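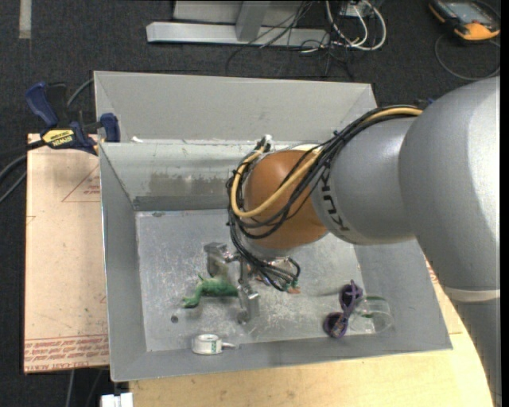
Figure 1. Metal bin with mixed household items, including a green frog-like toy, a white roll and purple sunglasses.

Sorting Mixed Small Items for Reuse: Final Project Report

Prepared by Encarnación Campos and Kanako Minami
Submitted Wed 21 November

1. Purpose of the Project

The Zirau Reuse Center receives donated household goods from residents of Arroyo and neighboring towns. Clothing and books are separated at the door, but small items arrive together in bags and boxes and are emptied into open bins for later sorting. The center asked our team to study the contents of these bins and to propose a set of categories that could be applied by staff with little training.

The project did not consider resale prices. It was limited to the question of how small items should be grouped once they are in the bin.

2. Background

The existing sorting sheet dates from the center's former site on Asden Street. It lists only two groups, "toys" and "other." Staff reported that the second group had become too large to be useful, and that boxes marked "other" were often opened and sorted again before they could be shelved.

3. Method

We worked from rectangular metal bins with low contents, so that most objects could be identified without moving those beside them. Each object was assigned to a group by one team member and then independently by the other. Where the two assignments differed, the object was set aside for discussion. In all, more than 100 objects were reviewed over the course of the term.

Figure 1 shows the degree of variety that a single bin may hold. A cluster of reddish-pink material, a toy, a roll and a pair of sunglasses have very little in common in shape or size, and under the old sheet only the toy would have had a group of its own.

4. Proposed Categories

Toys and figures. Any object made for play, whatever its material. Animal shapes with long or thin limbs should be placed on top of other toys when boxed, as the limbs catch easily.

Wearable accessories. Sunglasses, belts, hair clips and similar goods. Sunglasses should be folded before boxing and checked for scratches.

Rolls and refills. Tape, ribbon, paper and other material supplied on a roll. Loose ends should be secured.

Soft goods. Fabric pieces and other pliable items too small for the clothing area.

Unidentified. Objects that the sorter cannot name within a short time. This group should be reviewed at the end of each shift.

5. Findings

The two team members agreed on most assignments. Disagreement was greatest between toys and soft goods, where a stuffed item might reasonably be placed in either. We resolved this by giving the toy category priority.

The Brerkance shelving already in the back room can hold the five groups without alteration, although the labels will need to be replaced.

6. Limitations

The bins we examined did not include kitchen goods, which the center handles separately. Seasonal donations were also outside the period of study, and the categories should be checked again in December, when decorations begin to arrive.

7. Recommendations

We recommend that the center adopt the five categories for a trial period of 3 months and keep a written record of items placed in the unidentified group. The revised sorting sheet is attached as Appendix A.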